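Folding and Storing Knitwear – Section 4: Heavy Sweaters
Reading time: 3 min
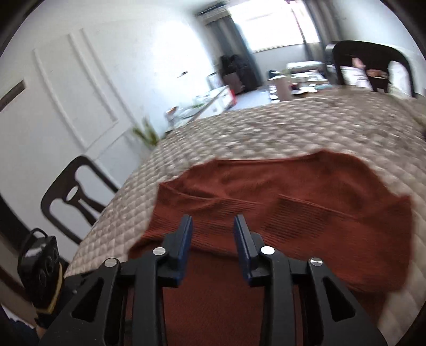
Fig. 4.1. Rust-orange knit spread loosely on a bed.

Bingate Home Care Guide, revised in May by Shanti Upadhyay

Most folding advice is written for thin cotton T-shirts and then applied to everything else. A fuzzy, heavy sweater won't hold a crisp rectangle, and I don't believe anyone who claims theirs does. The steps in this section aim for a flat, even bundle that fits the Floruleck shelf box. If you want store-display edges, look elsewhere.

Before you start

Check that the sweater is fully dry, especially the cuffs and waistband. Ribbing stays damp longest. Empty any pockets and close any buttons.

Pick a surface larger than the sweater with its arms out. A made bed is fine. Earlier editions of this guide insisted on a table, and I have taken that out. A quilted bedspread grips the knit a little and keeps it from sliding, although you do have to smooth the cover first or its wrinkles will go straight into your fold.

4.1 Laying out

1. Drop the sweater loosely on the bed, front side down. Don't shake it by the shoulders.

2. Find the waistband and the two cuffs. On a rumpled knit they are easy to mix up, so follow the ribbing back to the body before you pull on anything.

3. Turn out any ribbed part that has flipped over onto the body.

4. Smooth from the middle toward the sides with flat hands. Press, don't tug.

5. Look for a diagonal crease across the middle. If there is one, lift the nearest side, let it fall open and smooth again.

Note: Some guides tell you to steam out every crease at this point. I tried it both ways on the same sweater and couldn't tell them apart after a week in the box. Skip it unless the crease is sharp.

4.2 Folding

6. Fold one sleeve straight across the back, at shoulder height. Bend it down at the elbow so the cuff points to the waistband.

7. Repeat with the other sleeve. They will overlap. On a thick knit this makes a lump, and the usual "tuck it under" trick only moves the lump somewhere else.

8. Fold both sides in so the width matches the base of the box.

9. Bring the waistband up to the middle, then fold once more to the collar. Stop there. A third fold is too many for anything over 400 grams.

CAUTION: Do not roll heavy knits to save space. The Burkasex drawer dividers came with a leaflet recommending it, and the outer layer of my test sweater stretched visibly along the ribbing.

4.3 Storing

10. Place the bundle in the box with the last fold facing you.

11. Stack no more than three. The box label gives a higher number – I suspect it was worked out with summer tops.

12. Put the heaviest sweater at the bottom and close the lid without pressing down.

Note: Cedar blocks smell pleasant. Whether they keep moths away is another matter, and I would rely on clean clothes and a lid that shuts. If you use the Bhatt blocks anyway, keep the bare wood off pale wool.

If the bundle springs open

Go back to step 8. The sides are probably uneven. Laying a book on top overnight does flatten it, but it flattens the fuzzy surface too.

Next: Section 5, Scarves and Shawls

334 shares | 77 comments
Contact | © Bingate | Back to top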